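Flarnton laundry project to gather grasping examples by hand until May

Feb 10, 2019

The Drasidel Institute has begun the second stage of a project that will teach a sorting machine to pick single garments out of a mixed heap. The work is being carried out at the institute's rooms in Flarnton, with support from Saragih, which runs laundries for hospitals and hotels in the region.

Under the programme, people carry out the task themselves with a hand-held gripper fitted with a camera. Each attempt is recorded from the approach to the release of the garment, and the recordings are then used as examples from which the learning system works out its own movements. The institute said that 249 examples had been accepted in the first stage and that the target for the second was 400.

Clothing remains a difficult material for automatic handling. A shirt or a jacket has no fixed shape once it has been dropped, and the best place to take hold of it changes each time the heap is disturbed. Small objects left among the clothes add to the problem. The first stage used plain towels laid out one at a time - the present one uses garments of several colours and weights, piled together on a white surface.

Sessions are limited to 15 minutes, after which the person holding the gripper must rest. Failed attempts are kept and marked as such. A recording is set aside only where the garment cannot be made out at any point, and quick movements that blur part of the view are not in themselves a ground for refusal.

A set of 100 examples will be held back from training and used to test the system. The test is to take place at the Saragih laundry in Corkeck, where staff at present sort incoming loads by hand. The institute stated that no decision had been taken on whether the machine would be put to regular use there.

The second stage is due to close in May. A written account of the method will be sent to the project's partners, and the institute intends to make the recordings available to other research groups on request.

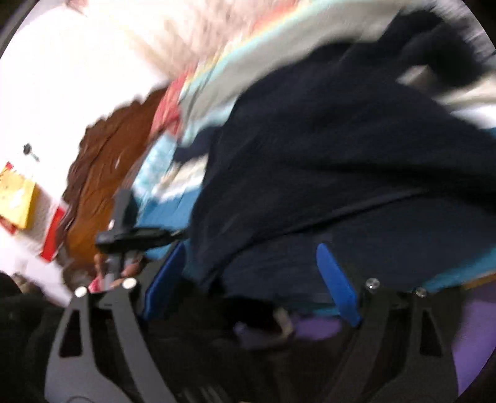 One reader, writing from Corkeck, asked whether the test would include loads with buttons, zips and things left in pockets, and said that these took up more of a sorter's day than the clothes did.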